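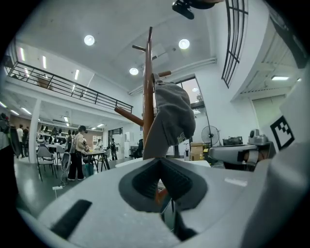
The coat rack at Teston, with a gray cap on its pegs.

Hildegard Wegener laughs when I ask about the coat rack, because everybody who comes up to Teston asks about it sooner or later. "I paid 100 dollars for it and carried it home myself," she says, "and I'd do it again tomorrow!" She likes the reddish-brown shine on it, and the short round pegs (a cap should go on a peg, she says, never on a chair).

We talk for a good long while about the hall, with its high white ceiling and the walkway with the black railing, and how she and Oda Forsberg moved in one June with 2 suitcases and far too many coats. "Oda hangs things up. I fold. Somehow we're still friends."

Folding is where she really warms up, and big cloths most of all. "You find a corner, and then you lose it again, and you've got creases everywhere. I love the heavy beige ones, even when they fight me."

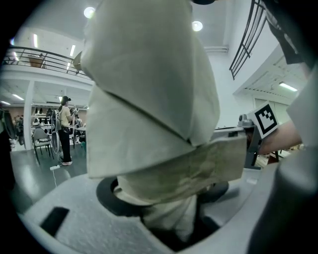

A place for everything

Her rule for the evening is simple: caps first, then coats, then cloth. "And then tea," she adds, already on her way to put the kettle on.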